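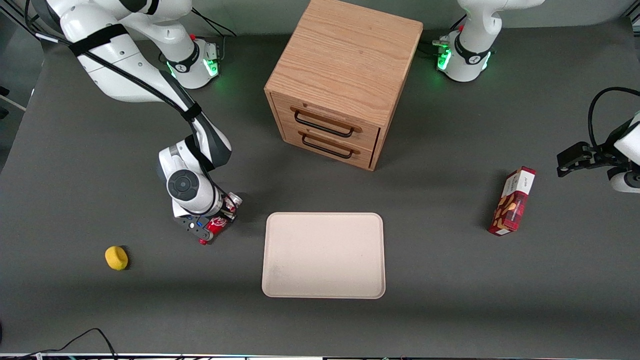

Vol. 7, No. 4

3.2 Collecting demonstrations on the two-arm table

The tabletop holds two arms, mounted at the back with the drawer cabinet between them. Each arm carries a parallel gripper with two fingers. The objects for a run are laid out in front of the cabinet: a shallow tray, which is the target for most of the placing tasks, and a small set of household goods such as a soda can, a sponge or a box of cookies. The cabinet itself serves as an object in the drawer tasks and as an obstacle in all others.

Two ways of giving a demonstration were compared. In hand guiding, the operator stands at the table, puts the arm into a compliant mode and moves it by the wrist. In remote control, the operator sits at the Pedeo station and moves two handheld controllers, and the arms follow. The finger opening is set by a trigger on the controller and sent as a whole number, where 0 is fully closed and 255 is fully open. Hand guiding used the same scale, but the value came from a foot pedal with 2 states. We return to this difference in Section 5, as it had more effect on the data than we had planned for.

Both methods write to the same log. Each step stores the joint angles, the commanded finger opening and one picture from every camera, all stamped by the Hamen clock server. Steps in which neither arm moved were removed before training, except where a gripper was opening or closing. An early version of the filter lacked this exception and cut out many of the grasps.

3.3 Views from the wrist

The fixed camera gives the layout of the whole table, but an arm reaching across it can hide the object being grasped. The wrist view fills this gap. It shows the fingers at all times, so the space between them can be compared directly with the object, whatever the pose of the arm. Its weakness is the reverse: objects outside the reach area leave the view early. Operators using remote control were given both views side by side and could enlarge either one.

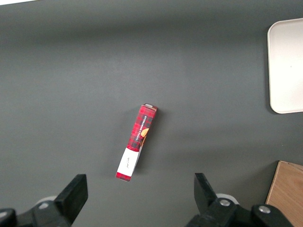

Figure 2. Wrist view with open fingers and the shortbread box not yet grasped. The tray is at the upper right.

Long, narrow boxes proved a useful test. A box of this shape can be gripped across its width at almost any point along its length, but only if the fingers are first turned to match its direction on the table. With hand guiding, operators tended to turn the wrist early, while still high above the table. With remote control they moved over the box first and turned the wrist last, watching the fingers on screen. The paths therefore differ most in the final part of the approach, and a policy trained on both without a method label sometimes stopped between the two habits with the fingers at a slant to the box.

We added the label as a single input to the policy. No other change was made to the network, which follows the Kelemen baseline. At test time the label was fixed to remote control for all trials.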